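Choosing Accent Colors for Winter Outfits
Nullura Style Guide, December 2024

Begin with a neutral base, such as black pants and a cream sweater. Select 2 accent colors at most. A strong color is easier to wear when it is paired with a paler one, and fruit and flowers are a reliable source of such pairings.

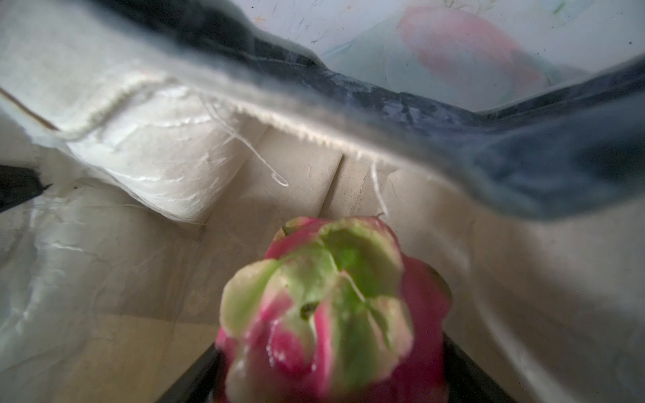
Dragon fruit: magenta-pink and pale lime green.

Place the stronger color near the face, in a scarf or collar. Repeat the paler one once, below the waist. Socks or a belt will serve. Patterned items should be limited to one per outfit.
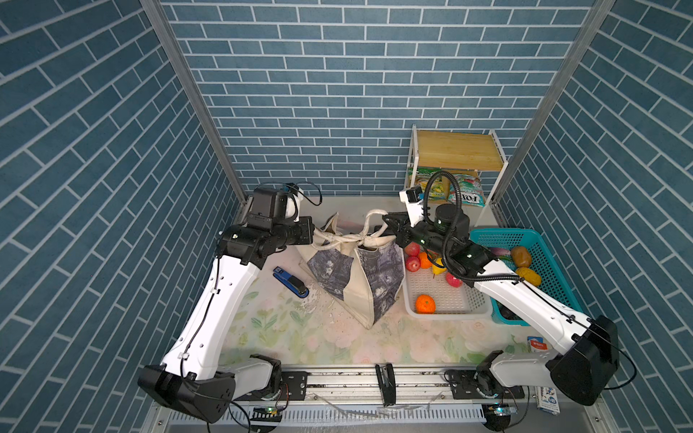
Check the full outfit in daylight before wearing it, as indoor bulbs can dull pink and green tones. If the colors compete, remove the smaller accent first.

Prepared by Sandamali Paul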